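Maven Email, six months in: a review from the smaller end of town

I run the marketing for a garden supply shop in Clendside, a title that also covers changing the toner. Our mailing list has 3,083 people on it. Until March we wrote to them using a spreadsheet, a free newsletter tool and a fair amount of hope. Then the free tool stopped being free, and I moved us over to Maven.

The sales call was with a cheerful man named Severyn Didenko who used the word "journey" so often I assumed we were going somewhere. What he was selling was an email program with a form builder, a simple contact database and a thing called Pathways, where you draw boxes and arrows and your customers are meant to slide along them until they buy a wheelbarrow.

Setup

The import took most of an afternoon. Maven wants first names and surnames in separate columns, and a decade of our counter staff had treated that as a matter of personal taste. It choked on the ñ in Consolacion Dela Peña, one of our best customers, who got a welcome email addressed to "Pe?a" and wrote back to ask whether we were all right. Support fixed it within two days. You can now pick the character encoding when you upload, though the option is tucked under a menu called Advanced, where I'd never have gone voluntarily.

The template editor is good. I'll say that early so it doesn't get lost. You drag a block in, it stays where you put it, and the colours match your website if you paste in the codes. I built our monthly newsletter in an hour and it looked like the work of someone with a design budget. The stock templates are another matter. There are 60 of them and most seem to be aimed at yoga studios.

Pathways

I wanted to love this part. You can send one email to people who clicked on the compost offer and another to people who ignored it, wait a few days, then nudge whoever's left. It works. It also lets you build something so tangled that you can't remember who's getting what, which is how my colleague Bohdana Bondarchuk received the same "We miss you!" message five times while sitting at the desk opposite mine.

There's a preview mode that sends a pretend contact through the whole thing. Use it. I found it in month three. 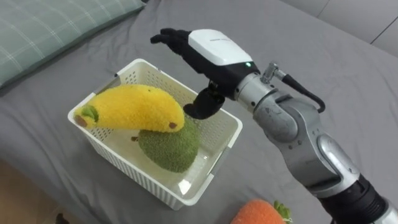
Is it worth paying for if you only send one newsletter a month?
Probably a waste of money at that rate, as the cheapest plan is priced for people who send every week and the newsletter editor is only a small part of what you're paying for.

Reporting

Maven's dashboard opens with a large number called your Engagement Score. Ours is usually in the seventies. I've asked three different support people what it's out of and had two answers and a link to a webinar. Under it are the ordinary figures, which are clear and quick to load: opens, clicks, unsubscribes, and sales if you've connected your shop. I'd trust the clicks and take the opens with a grain of salt, given how many mail programs now open everything on the reader's behalf.

Exports come out as tidy spreadsheets. My boss, Upendo Shemweta, likes hers printed, and they fit on one page if you turn it sideways.

Compared with the others

I trialled Vinthorpe before signing up and had a short go at Nazarenko as well. Vinthorpe is cheaper and has a better phone app, but its forms look like something you'd fill in to dispute a parking fine. Nazarenko has the cleverest automation of the lot and wanted us on an annual contract before they'd show me the price of the second year. I closed the tab.

Gripes, small

The autosave is keen but undo only goes back 2 steps. The subject line helper suggested "Dirt Cheap Dirt" for our topsoil sale and I'm annoyed to report it was our most clicked email of the winter. You can't colour-code your lists. The log-out timer is vicious, particularly over lunch.

Verdict

Four stars. If you send weekly and you've got a shop to connect, it'll suit you, and the editor alone has given me my Thursday-type headaches back as ordinary ones. We've renewed for another year on the middle plan. Zlata Zakharchenko in accounts has asked me to mention that the invoices arrive in US dollars.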